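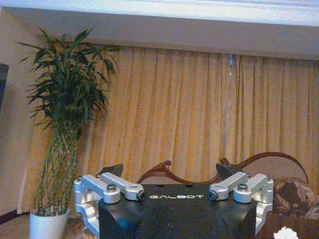 Edmund Szulc told me to post it here, as the club has been arguing since December and he is tired of hearing it.

Gripper won't close on tissues – student project
Asked 14th May

Our team's task at the Porley robotics club is tidying a living room. The gripper handles blocks fine. With a crumpled tissue it closes, reports success, and lifts nothing, very proudly. We've run 200 attempts and I'd rather not discuss the score. Is it the pads or our code?

3 answers

Lieven Verschueren
Code, probably. If "success" means "fingers reached the target width," you'll get success on thin air. Have it close all the way and compare the final gap with an empty close. Then go in lower. Most student teams stop 10 mm too high because someone is afraid of the table.

barros64
Try a bigger tissue.

Wundix
We had the same thing in class. Thin rubber on the fingertips helped some. Also check your wrist camera offset – ours was wrong by 2 cm for a whole semester and we blamed the tissue brand. Post your close routine if you want more than guesses.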